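How to Teach Your Club's Robot Arm to Fold a Cloth

December 8, 2020

214 shares
9 comments

Our club spent most of the fall on rigid stuff. Blocks, cups, a tape dispenser, more blocks. Then we signed up for the household tasks event at the Umcombe Student Robotics Challenge in February, read the rules, and found out that the first task is folding a cloth in half. Cloth is a completely different animal, and we have had so much fun with it that we wanted to write up our whole routine for other teams!

You'll need a small arm with a two-finger gripper, a camera mounted at the wrist, a way to drive the arm by hand (we use a leader arm, but a game controller will do), and a pack of cheap cloths. Our arm is the Rajan, the club's own design, and we record with a logging script we named Stitomora. Any recorder works as long as it saves the camera frames and the joint angles with the same clock.

Step 1: Pick a cloth with a pattern

Plain white is hard mode. Get something with stripes or zigzags on it. When a striped cloth bends, the stripes change direction, and you can spot the fold in a single frame even when the edges are out of view. Your model gets the same help. Solid colors can wait until the easy version works.

Step 2: Set up the surface

Choose one spot and leave it alone for the whole project. A tiled surface is great if you have one – the grout lines give you a built-in grid for checking whether the arm's base has shifted. Put tape under the base clamps anyway. We lost two good evenings of recordings to a base that had crept sideways.

Step 3: Practice the pinch

This is the part everyone wants to rush. Bring the fingers down open, with one on each side of a small ridge of fabric, and close slowly. If the cloth is perfectly flat, push it a little with the fingertips first so it bunches up. Go for the cloth and leave the tile alone: if you hear the tips scrape, raise your lowest height by 2 millimeters and try again.

Then lift, but only a little! A low lift makes a soft rolling fold that you can steer. A high one drags the whole cloth along with it.
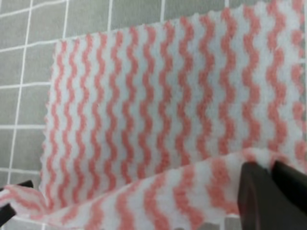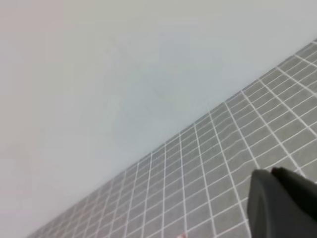

Wrist camera views from our setup: the first has the striped cloth pinched and folding over, the second has the wall and the tiles with the gripper in the corner.

Step 4: Record your demos

Drive the arm through the fold from start to finish and save it as one episode. Start with the cloth in a slightly different place each time, and turn it a bit too. Swap drivers often, because everybody has their own style and the model should see all of them.

Keep each episode under 700 frames. Ours were much longer at first, mostly the driver thinking, and the trained arm learned to sit there thinking as well. (It was very funny for one afternoon.)

Keep the recoveries. If you miss the pinch, back off, and get it on the second try, that's gold. Throw out the episodes where you gave up.

Step 5: Look at what the wrist camera sees

Scrub through the frames before you train anything. You want to know how much of each episode has cloth in it and how much is wall and tile. Some of that is fine, the arm has to travel, but if the cloth is missing for most of an episode, change the camera angle or your approach path. Check that the fingertips show up in the same part of the picture every time, too. If they move between episodes, your camera mount is loose.

Step 6: Train and test

We train with a small program called Drisex that a former club member left us. Our goal is 1000 episodes by the competition. You can get going with far fewer, and you should, because the first test run tells you so much about what to record next. Keep a hand on the stop button, start at half speed, and write down where every miss happens. Ours nearly always miss at the pinch, so this week it's back to Step 3 for us – more ridges, slower fingers!

9 comments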